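3.2 Collecting demonstrations in simulation

We would have preferred to collect everything on real hardware. We had one real arm, shared with two other projects, and a booking sheet that filled up faster than our disk did. Most of the demonstrations used in this paper were therefore gathered in Vundow, our simulated tabletop, where the arm is always free and no one has borrowed the gripper.

Each episode starts with a basket and a few small objects placed at random on the table. The instruction is a single sentence of the sort one might say to a tired roommate: put this in that. An operator drives the arm with a hand controller while watching a rendered view, and the simulator logs joint positions, gripper state and images. An episode ends when the operator presses a button to declare success or, more often in the first week, a different button to declare the opposite.

Operators began with 70 practice episodes, which we threw away. This was unpopular. We had tried keeping them in an early version of the set, and the policy trained on that version picked up the beginners' habits with great loyalty, including a long pause above the object that served no purpose except to let a person think. Cloning a person who is thinking gives you a robot that looks as if it is.

After practice we recorded 707 episodes. Two filters were then applied. The first, Hermans, is a short script that drops any episode in which an object leaves the table, the arm reaches a joint limit, or the log disagrees with itself about the time. The second was one of us watching the remainder at double speed with a cup of coffee. Together they left 363 episodes, which we call the Wastden set. We had planned on a larger number and had already put it in the project proposal.

Round objects cost us the most. A box can be approached a little off center and will usually forgive it. A ball takes contact in the wrong place as an invitation to travel. The physics engine, left at its default settings, made things worse by giving every sphere the rolling resistance of a marble on glass. We raised it in July, after several operators had asked whether the table was level. (It was. We checked, and felt foolish checking, as the table is a list of numbers.) Episodes recorded before the change were not mixed with those recorded after it.

Contact from above is the case we looked at most closely. Figure 4 gives an instance with a ball, an avocado and an empty basket.
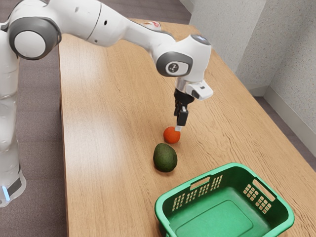
Figure 4. Simulated tabletop with the gripper in contact with the top of the ball.

We kept episodes in which the first contact was poor, provided the operator recovered and finished the task. A set made only of clean grasps teaches the policy nothing about what to do after a bad one, and bad ones are what it will mostly produce. Hermans has no opinion on the matter, so the decision to keep or drop such an episode was made by hand and noted in the log. The notes are released with the data, lightly edited for language.

Transfer of the resulting policy to the real arm, in the Vedberg test room, is taken up in Section 5, where the booking sheet returns.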